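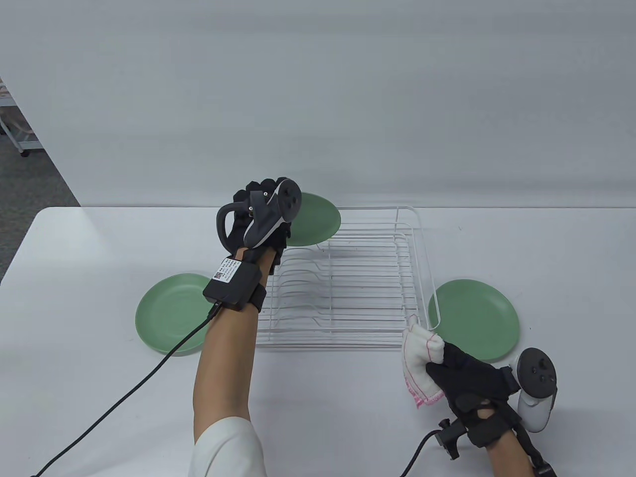 水切りラックと緑色の皿、白い布

助成事業 中間報告書
件名:図書館における映像配信サービスの利用条件見直しと代替資料の整備
提出日:2026年9月17日
提出先:Flondar財団 学術資料助成担当
作成:Ralov大学附属図書館 電子資料係

1 報告の範囲

本報告は、6月に承認された計画変更以降の進捗をまとめたものである。会計の詳細は別紙の収支表に記載した。前回報告で保留とした字幕の件は第4項で扱う。

2 契約の現状

当館が利用者に提供している映像配信サービスFlullnessは、視聴が一定回数に達した作品について自動的に一年分の利用料が発生する方式で契約していた。この方式では学期の途中で支出が確定せず、昨年度は後期の開始前に予算の大半を使い切った。そのため今年度から自動購入を停止し、教員からの申請を係で確認したうえで作品単位の契約を結ぶ方式に切り替えた。

切り替えの時点で契約期間が残っていた作品は、期限まで従来どおり視聴できる。期限の切れた作品は検索結果に表示されるものの、再生画面の代わりに申請フォームへの案内が出る。この表示の文言が分かりにくいという指摘が学生から複数寄せられたため、日本語と英語の両方を書き直した。修正は提供元の管理画面で行える範囲にとどまり、ボタンの位置は変更できなかった。

3 申請の受付状況

今期に受け付けた申請は170件である。授業での使用を目的とするものを優先し、研究目的、個人の学習目的の順に審査している。授業用の申請は、シラバスに作品名が記載されているか、担当教員が使用する回を示せる場合に承認した。

申請から視聴開始までの期間は、契約済みの作品であれば当日、新規契約の場合は提供元の回答次第となる。配給元が機関向けの利用を許諾していない作品が3件あり、うち2件はDVDの購入で対応した。残る1件は国内で入手できる版がなく、担当教員と相談のうえ別の作品に差し替えた。

審査の手順で時間がかかっているのは、同一作品の重複申請の確認である。原題と邦題が混在しており、現在は担当者が一件ずつ目録と照合している。申請フォームに作品ページのURL欄を設けたところ照合の手間は減ったが、欄が空のまま送信される申請も多い。後期からは必須項目に変更する。

4 字幕および視聴覚障害のある利用者への対応

前回報告で保留としていた字幕の整備については、学生支援室と協議し、優先順位を決めた。授業で必修とされる作品を先に点検し、日本語字幕のないものは提供元に追加を依頼する。追加ができない場合は、授業で扱う箇所に限って文字資料を用意する。

音声解説については、対応作品が少なく、当館だけで解決できる見通しはない。契約更新の協議の際に要望として提出する予定である。

5 代替資料の整備

助成金の主な使途である館内所蔵の映像資料の再整理は、計画に沿って進んでいる。書庫にあったDVDとVHSのうち、目録に登録されていなかったもの、または登録内容に不備があったものを対象とした。対象は2,948点で、このうち1,797点について登録または修正を終えた。残りは主に语学教材の付属資料と、退職教員から寄贈された録画資料である。

寄贈の録画資料には放送番組を個人で録画したものが含まれる。館外への貸出や授業での上映に使えるかどうかは個別に判断する必要があり、登録作業から切り離して別の一覧にまとめた。判断がつくまでは非公開とする。

VHSの再生機は2階の視聴ブースに置いているが、このうち1台は巻き戻しができなくなった。修理を業者に照会したところ、部品の供給が終わっているとの回答であった。後継機の購入は難しく、残りの機器で運用を続ける。

6 教員への周知

方式の変更は、学内の掲示、図書館ウェブサイト、各学部の教授会資料で案内した。映像文化論を担当するDirceu Mendonça講師の協力を得て、申請から授業での利用までの流れを説明する会を開いた。参加者からは次の意見が出た。

・契約が切れる日を事前に知らせてほしい
・学期をまたぐ授業では一年契約の開始月を選びたい
・学外からの接続時に認証画面が二度出る

一点目は、契約一覧をウェブサイトに掲載することで対応済みである。二点目は提供元に照会中で、回答を待っている。三点目は認証を担当するKrishnan社の設定に原因があることが分かり、修正の日程を調整している。

7 支出

作品単位の契約に要した費用は、計画時の見込みを下回っている。一方、目録作業の人件費は、前項で述べた寄贈資料の確認に時間を取られ、見込みを上回るペースで推移している。両費目の間で流用が必要になった場合は、助成要項に従って事前に変更申請を提出する。

保存用ケースとラベルの購入は完了した。領収書の写しは別紙に添付した。

8 今後の予定

後期の授業期間中は申請の審査を優先し、目録作業は担当時間を短縮して継続する。未登録の語学教材付属資料については、親資料の教材がすでに除籍されているものがあるため、登録の前に保存の要否を各語学科目の担当教員に確認する。

提供元との契約更新の協議では、作品単位の料金、字幕の追加、契約開始月の選択の三点を議題とする。協議の結果は最終報告に記載する。

9 財団への確認事項

寄贈録画資料の権利確認を外部の専門家に依頼する場合、その謝金を助成対象経費に含めてよいか、ご教示いただきたい。含められない場合は館の経常費から支出する。

別紙1 収支表
別紙2 領収書写し
別紙3 申請フォーム改訂案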